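Home Guides Parts Contact

Vonutum Wall Dehumidifier — set-up guide, section 2: Fitting and first run

5 min read
February 21, 2022

For the Grarstead flats and anyone else with the same unit. Written up by Idun Viklund, checked by Orsolya Boros. Read it through once before you get the drill out.

Before you start

Stand the unit upright for two hours after delivery. Don't skip this. If it came on its side in the van, leave it overnight.

Tools: spirit level, pencil, drill, 6 mm masonry bit, crosshead screwdriver. Towel for the floor.

CAUTION — check for pipes and cables before drilling. Bathroom walls are the worst for it.

Fitting the bracket

1. Pick the wall. Outside wall is best, away from the radiator. Not behind a door.

2. Hold the bracket up, level it, mark the four holes. Check the level again, it always slips.

3. Drill. Hoover as you go or the dust gets into the grille later.

4. Plugs in, screws in, not fully tight yet.

5. Hook the unit on to see how it sits. Happy? Lift it off and tighten the screws.

Note: old plaster crumbles. If a plug spins, take it out and use the longer ones from the spares bag. Filler on its own won't hold.

Drain hose

6. Push the hose onto the spout at the bottom left. It needs to go on further than you think.

7. Run it downhill all the way to the drain. No loops. A loop holds water and the unit will trip out, and then you get the beeping.

8. No drain nearby? Leave the hose off and use the tank. Empty it daily for the first week, a damp room will suprise you.

CAUTION — never run the unit with the hose off and the tank out.

First run

9. Plug straight into the wall. No extension leads.

10. Press and hold POWER until the light goes green. Amber means the tank isn't seated. Push it home.

11. Set to HIGH, shut the windows, shut the door. Leave it a full day.

12. After that drop to AUTO. Leave it there all winter.

Note: a bit of rattle on start-up is normal. Rattle that carries on is usually the bracket. Back to step 5.

Packaging and spares

Keep the spares bag with the unit, and keep the carton until the first run is done, returns without it take ages. Clear yourself a table before unpacking the small bits, plugs roll. Any open cardboard box will do to hold them, something like the blue one with the white lower band, and have a proper look inside with the flaps right back before you flatten it or bin it. Things sit low and get missed. We have had hose clips go out with the recycling more than once. 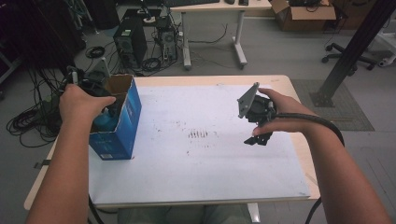 Filter

13. Slide the grille up and out. Filter is behind it.

14. Vacuum it every 2 weeks. Rinse it monthly, cool water, no soap.

15. Let it dry completly before it goes back. Not on a radiator — it warps.

16. New filter at 4000 hours. Ask for part 222, made by Oláh. The Virkidden one looks the same but doesn't clip in.

Error codes

E1 — tank full. Empty it.
E2 — room too cold. Wait, or warm the room up a bit.
E23 — fan blocked. Unplug, clear the grille, try again. If it comes back, stop using it and ring us.

Related

Section 1: Choosing the right room
Section 3: Moving the unit between rooms
Condensation on windows, quick fixes
Cleaning mould off grout
Spare parts list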